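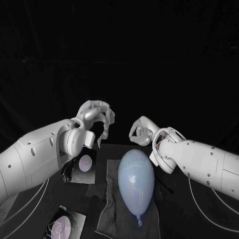

I work nights at a bakery in Flarnthorpe, and in August the sun comes into my bedroom a little after five. My shift ends at three, so I am just falling asleep when the room becomes yellow. For two summers I had a thin gray curtain and a bad temper. What I wanted was cloth like the black one hanging at the back in the photo, where the folds are so faint that you must look for them. This thread is about how I got my bedroom almost that dark with a sewing machine I could barely use.
100 shares · 8 comments

First, the word "blackout" on a package means very little. My first pair had it in big letters. I hung them up at noon and I could read a recipe behind them. If you are in the shop, hold the cloth against a lamp, or put your phone light directly behind it. If you see small stars, put it back.

There are two kinds of cloth that I have tried. One has a rubbery layer on the back. It is very dark, but it feels like a raincoat, and every needle hole stays there forever. The other is woven thick with a black thread in the middle. It hangs better and you can wash it. I chose the second kind for the front, and behind it I put a lining called Ki, which I found at Vistwood on the roll in the back of the store.

Chae-won Noh, who is at the oven next to mine, told me to buy much wider than the window. I thought she was exaggerating. The window is 100 cm wide and I bought cloth 200 cm wide, and I am glad. The folds lie over each other and the weak places in the cloth are covered by the next fold.

Please wash the cloth before you cut. I did not do it with the first panel. After the first wash it came up above the windowsill like trousers on a boy who is growing, and every morning I had a line of sun exactly on my pillow. I still have this panel. It is now in the car, for the dog of my sister.
22 comments

Some people asked about needle and thread. I used a jeans needle, a long stitch, and ordinary polyester thread. My machine complained at the corners, where four layers meet. I turned the wheel by hand there. It is slow but I did not break a needle after that. I also used clips from the office instead of pins, so there are no extra holes.

Now the part I wish I had understood earlier. Most of the light in my room did not come through the cloth. It came over the top. I sat on the bed at noon with the new curtains closed, very proud, and there was a bright stripe on the ceiling from one wall to the other. The whole room was lit by it.

I tried a towel on top of the rail. It fell on me while I was sleeping. I tried cardboard, and this works well if you don't mind cardboard. Finally I bought a Cikent rail with curved ends, where the curtain turns the corner and touches the wall. For the top I made a flat box from a plank, painted it black inside, and screwed it above the rail. Omid Safavi from downstairs lent me the drill and held the other end.
500 shares · 31 comments

About the black paint inside the box. I first left it white, and the light jumped from the wall to the plank and down into the room. With matte black it stops. I did not expect that a thing you never see would make such a difference. One small can is enough and you will have it for the rest of your life.

For the sides I used a strip of hook tape, the soft half sewn on the curtain edge and the hard half glued on the wall. My landlord, Mr. Mulligan, was not happy with the word "glued." We agreed on the removable kind. It holds until the weather gets very humid, then one corner lets go, always at the same height.

Someone asked for a correct hem depth. I don't know if there is a correct one. Mine is as wide as my hand, with a chain of small weights inside that I took from an old net curtain. The weight makes the folds straight. Without it the cloth floats when the window is open, and every time it floats you get a flash in the face.

Yes, you should still open the window. The first week I closed everything and the room became like our proofing cabinet. Now I open it at the bottom before bed and let the curtain hang in front of it. You lose a little darkness near the floor. I prefer to breathe.

Shahnaz Thambiah asked in the replies if I am not afraid to oversleep in such a dark room. A little, yes. I have two alarms, and one of them is in the kitchen. The first week I woke up at four in the afternoon and was sure that it was night. I put on my work clothes and went out, and there were children eating ice cream.
100 comments

Small lights, for those who want to go to the end: the charger, the smoke alarm, the router in the hall which shines under the door. Black electrical tape for the charger and the router. Do not touch the smoke alarm. For the door I sewed a long tube from the leftover cloth and filled it with rice. Dried beans also work, but they are noisy.

If you rent and can sew nothing at all, buy the widest ready curtain you can find, hang it higher than the window, and spend the rest of your energy on the top edge. I would do the top edge before anything else.

Somebody wants to know about the cost. I will look for the receipts from Vistwood and write it under this post tomorrow. The rail was the most expensive part, the lining was cheap.
200 shares · 17 comments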